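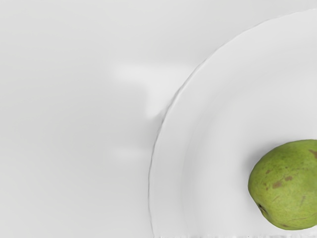 Last updated February 13, 2020

Search this blog Go

I'd been promising Villads Kirkegaard for ages that I'd come along to the open day at Mogensen, and this year I finally got myself on the 49 bus out to Plusstead (with sandwiches, as I never trust a works canteen).

Most of the morning was simulation, meaning everything happened on a computer before any real arm got a turn. I thought I'd be bored and I wasn't a bit! Arnar Bech had the job of talking us through it, and he was very patient with a room full of people who mostly wanted to ask about hoovers. The task was fruit and a plate, all of it drawn by the machine, and he spent a good while on how hard white crockery is on a white table – there's hardly an edge to go on, and shadows can muddle things further.

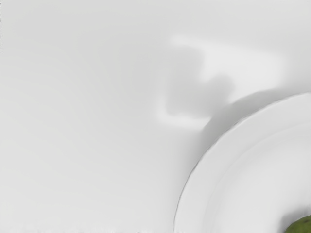 Does the simulated arm learn the same way as the real one? Arnar said it gets most of its practice on screen, and then the real arm needs a shorter spell of its own to get used to proper weight and friction.

After lunch we had the tour, and I bought 2 mugs I don't need. They're doing it again in November, so I've put my name down.

We use cookies to improve your visit. Accept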